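The Wrist Camera on Arm Two Is Back, and It Sees So Much More!

If you have been by the Olstead workshop lately you will have noticed that arm two spent a good part of the winter with nothing on its wrist. The old camera had a narrow view, and by the time the gripper got close to a part, the part had mostly slid out of sight. We lived with that for longer than we should have. Now the arm has a wide fisheye lens sitting right down by the fingers, and we are thrilled with it.

The swap itself is four screws and one connector, so the camera goes on in minutes. Everything after that is the real job: routing the cable so it survives a full wrist turn, checking what the lens can see past the fingers, and running the calibration again from scratch. Most of that happens with a person leaning in over the wrist, which means the lens gets a very good look at whatever you wore to work.

A plaid shirt fills a lot of the view at this range, and you still get the wall with its photos and posters off to the right, all bent around the rim. That spread is exactly what we were after. The old lens at the same distance would have given us shirt and nothing else. 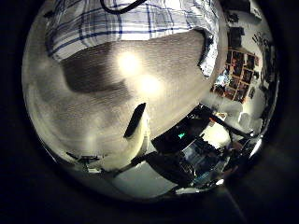
Cables first, always

Anyone who worked on arm two last April will remember the cable trouble. We had a connector that dropped out only when the wrist was rolled nearly all the way over, and it took us ages to believe it was the cable and not the driver. The counter on the arm stood at 1139 hours when we finally cut the old tie wraps off and found the jacket worn through on the inside of the bend.

So the new routing has a proper service loop. The rule we settled on is 148 mm of free cable between the last clamp and the wrist plate, measured with the wrist straight. Shorter than that and it pulls at full roll. Longer and it starts hanging down where the lens can see it, and we'd like to keep our nice wide view for the parts!

For anyone doing this on arm one later, the order that worked for us:

Power off and lock out at the wall box, then wait for the brake to click.
Seat the camera before you touch any clamps.
Run the cable by hand through a full roll in each direction and watch the loop.
Clamp at the forearm end first and work toward the wrist.
Power up at reduced speed and roll again with one person on the stop button.

Do the hand roll slowly. You can feel a snag long before you can see one, and it is a much nicer way to find out than a fault on the screen.

Getting the fingers and the lens to agree

With a lens this wide the fingers are always somewhere in the picture. They come out huge and soft when they are close, and the vision software (we are still on Villico, the release before the current one) will happily try to track the edge of a fingertip if you let it. The fix is a mask. You open and close the gripper through its whole travel, save the views, and paint out every spot the fingers pass through.

We took 50 views for the mask and then another set for the lens calibration, moving the Belhaj target board to a new tilt each time. It is slow going the first time around. The second time we had it down to one pot of coffee.

Lighting deserves a word too. Bright spots near the rim fooled the calibration more than once, so it pays to look at a live view before you start and move whichever lamp is glaring. Turning the exposure down helped a lot. We ended up locking it, and the results got steadier right away.

Close work at the wrist looks like this from the lens, with a striped sleeve up top, the black cables looping down on the right and the gripper parts packed in below. There is even a wooden bookshelf in the distance. We love how much room there is in one view.

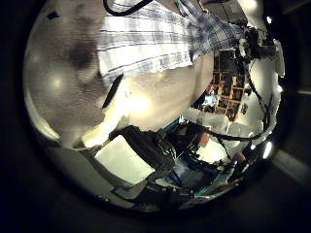

Arm two's new view: shirt sleeve, gripper parts and cables, with the bookshelf beyond.

What's left to do

The arm is cleared for slow running and we are working up to a soak test of 1000 pick cycles on the Raltley trays. We'll stop partway to look at the clamps and wipe the lens. Please use the lens cloth in the drawer under the controller and leave the blue shop towels for the bench.

If you use arm two before the soak test is finished, write your cycles in the log by the wall box, and note any dropped views, even a single one. Arm one gets the same treatment next, and we would love a second pair of hands for the cable work. Come by and try a hand roll!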